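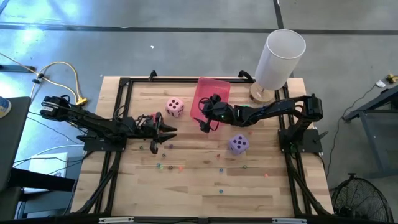
Category: Talks / Speaker notes / Safety

Two arms, one bin, no manners
Neelam Uniyal – notes for the Lakumholm evening, 7 p.m.

Slide 1. Leave it up while people find seats. Two arms facing each other over a wood table, marbles, two foam dice, pink bin. The job is putting things in the bin. Toddlers do it for free.

Slide 2. What went wrong. In January we had 42 faults logged on the Faletora cell in 500 runs. Most were dropped marbles, and I will not be taking questions on dropped marbles. 3 were the arms hitting each other. Say the number, then wait. Somebody will laugh. Let them.

Slide 3. How. Each arm had its own planner and each planner thought it lived alone. The bin sits where both can reach, so both went. Left arm stopped on overcurrent, as it should. Right arm read the stop as "path clear" and kept pushing for 50 milliseconds after contact. One stripped servo gear, one bent finger.

Slide 4. The part I'd like to skip. The emergency stop worked fine. It was wired to the left arm only. The checklist said "test e-stop," we pressed it, an arm stopped, we ticked the box. (Pause. Drink water.)

Slide 5. What we changed.
– one stop circuit, both arms, tested with both moving
– a shared keep-out zone over the bin, one arm in at a time
– a stopped arm now counts as an obstacle – I know
– hands stay outside the rails while power is on, mine included

It's slower now. Wuisan asked if we could have the speed back. We sent them the bent finger in an envelope.

Slide 6. If there's time, the Priston clip. Start after the first marble rolls off or we'll be here all night. Skip if the projector has no sound, since the crunch is most of it.

Questions. Someone will ask why dice. They're soft and they were in the drawer.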